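Chapter 6
Teaching by Doing: Demonstrations at the Control Cabinet

Think back to the first time you were allowed to throw a real switch. Someone probably stood next to you, moved your hand an inch to the left, and let you try again. That small correction carried more than a page of instructions could, and it is the idea this whole chapter grows out of. A robot can learn from a person's movements too - and once you have guided one through a task yourself, I doubt you'll want to go back to typing in waypoints!

Our practice task is an electrical control cabinet. It's a wonderful teacher. A push button wants a short, straight press, while a rotary selector has to be gripped, turned, and let go without dragging the lever along.
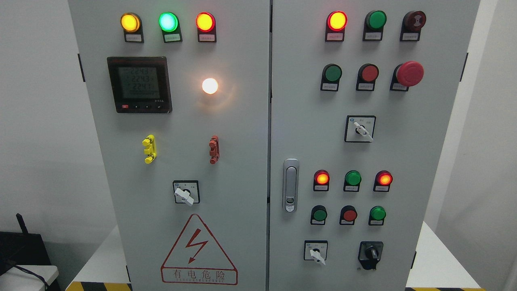

Figure 6.1 The practice cabinet, with indicator lamps, push buttons and rotary selectors on both doors.

Before you drive anything, learn the panel with your own eyes. Say the name of each control out loud, find the emergency stop, and decide where the robot's hand should wait between moves. Nneka Okeke, who wrote the exercises for this chapter, has her students do this for 20 minutes before they touch the remote controls, and their first demonstrations are much smoother for it.

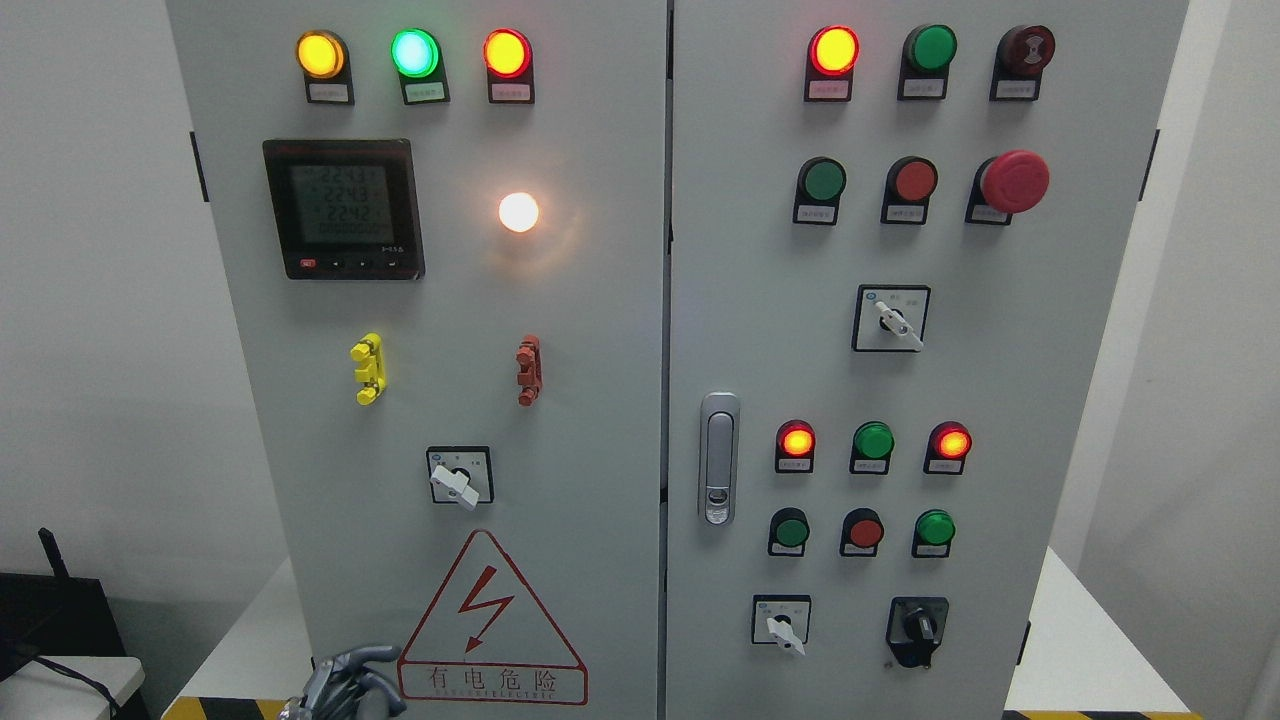 Reading time: 20 minutes

6.1 What counts as a demonstration?

A demonstration is one complete run of a task, from the waiting position to the finished action, with the camera views and joint positions recorded together. You can produce one by holding the arm and moving it (hand guiding) or by steering it from a distance (teleoperation). We'll do both, starting with teleoperation, where your body stays out of the robot's view.

In the Prullik data set, which you'll use from Section 6.3 on, there are 359 recorded runs. Some are lovely. Some wander, stop, back up and try again, and those are worth watching closely, as a hesitation often marks the exact spot where
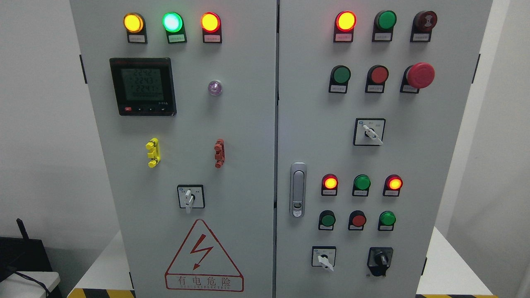

the operator was unsure how far away the panel was. Depth is hard to judge through a camera, and your own first runs will show it. Slow down for the last stretch of each reach, and keep your speed steady from one run to the next.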